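Last updated: July

4. The Packing Task

4.1 Why we chose snack bags

The club at Trestuswood had settled on rigid objects in its first term, mostly blocks and plastic cups, and the results looked better than they deserved to. A policy trained on blocks learns where a block is and closes on it. We doubted that this said much about handling, and the student report from that term (which two of the present authors helped write) claimed more than its data could carry. For the second term we asked for something that changes shape when it is touched.

Small snack bags met that need cheaply. A filled bag has no fixed outline, its printed face shines under room light, and the stiff seam along the top behaves differently from the soft body. It can be picked up in many ways, most of them poor. The task was stated to the students in one sentence: move the bags from the table into the open box, one at a time per hand, and let go only when the bag is inside the rim. Wording matters more than we expected, and we return to it in Section 4.3.

4.2 Collection

Students worked with hand-held grippers, each carrying its own camera, and no robot was involved at this stage. Seventeen students took part over the term, usually in pairs, in the Thursday session. Dorian Tessier ran the sessions and Capucine Arnaud checked the recordings afterward. Between them they kept 241 episodes and threw out 109. The main grounds for rejection were a bag released outside the box, a hand covering the lens, and tracking loss at the start of the reach.

We are uneasy about that second number. Close to a third of what the students recorded never reached training, and the rejected part was not a random part. Failed releases were dropped along with the rest, so the remaining set shows a policy almost nothing about recovering from one. The club's earlier write-up described this filtering as "quality control." We would call it a choice, and one that favors a clean demonstration video over a policy that copes with a bad grasp.

Setups were moved between rooms on purpose, with different furniture and wall coverings, on the theory that varied backgrounds stop the network from leaning on them. We have not tested that theory properly. The Riviere set was recorded in one room only, the Drultska set in several, but different students recorded them, so any difference between the two could belong to the people as easily as to the rooms.

4.3 Grasp style

Students were told to grip "near the middle." They read this in at least two ways. One group closed the pads across the width of the bag, pressing the sides toward each other so that the top corners spread. The other laid one pad on the front and one on the back. The first grasp is quick to make from above and leaves much of the label facing the camera. It also deforms the bag most, and the policy then has to cope with a shape that exists only while the bag is being held.

Figure 1 shows the first style in a two-gripper episode, with a green bag of peas held over the box between blue pads and a second gripper at a crumpled bag by the left wall. We include it for the grasp, and also for the background, where a mural of large red tulips takes up half the image. Red is a strong cue, and a network could easily use it to find its height above the table. Anyone reading our success rates should keep that in mind.

Figure 1. Side-to-side grasp on a soft bag, seen from the gripper camera.

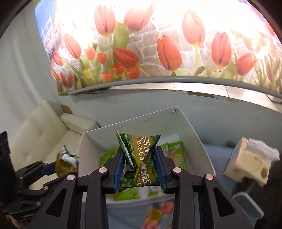 4.4 What the numbers support

We ran the trained policy on the Buketti arm for 29 trials. We give no headline rate here, for two reasons. The trials were scored by the students who had collected the data, and the scoring rule was changed partway through, after an argument over whether a bag resting on the rim counted as packed. Tessier held that it did. Arnaud, going back over the trial recordings, held that it did not, and the task sentence in Section 4.1 is on her side.

Under either rule, the trials tell us that the policy can sometimes carry a bag to a box it has seen before. They do not tell us whether it has learned anything about soft packaging. A fair test would need new bags, a plain wall, and a scorer from outside the club. The next group has been asked to arrange all three before collecting any more data, and to keep the failed episodes in a separate folder with the reason written next to each one.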